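Duck Table, Triltley - the gallery page

Quick one.

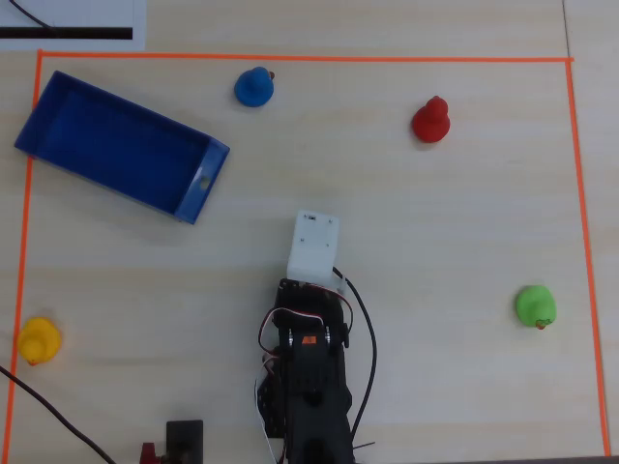 Triltley, May

Four ducks and a tray. Blue one up near the top line, red one over to the right of it, green on the right hand side, yellow way out left. The tray is the shallow blue plastic one with the little oval handle slot. Orange tape marks the play area on the tabletop.

Some notes, in no order, typing fast:

The game. Ducks start scattered inside the tape, tray goes down wherever, any angle. All four ducks in the tray and the round is done. A duck over the tape goes back in and you carry on. No points off, we tried that at Pagano and it just made everyone grumpy.

Colors. Red, blue, green, yellow. The blue duck in the blue tray is the hard one to spot when you check at the end, so check it first. Ask me how many times I've gone looking under the table for it.

The tape. Go thin and bright. The wide stuff we had in the Sosivine hall left a sticky edge and collected fluff, took 2 evenings to get it all off. Rub the corners down with a thumbnail or they lift.

Tray. Shallow is good, small hands can get a duck over the side without tipping it. Deep ones are a pain.

Washing. Warm water, bit of dish soap, squeeze them out, then leave them overnight on a towel. Don't put them back in the bag damp. Realy don't.

Spares - there is a bag of 8 in the Sisumham cupboard, top shelf, behind the paper plates. Take what you need but put the same colors back please. I got a message last time that said "no yellows left" and that was that for the afternoon.

Want to borrow the set? Leave a note at the Sisumham desk before noon with the day you want it and when its coming back. Ducks, tray and the rest of the tape roll all go out together in one bag.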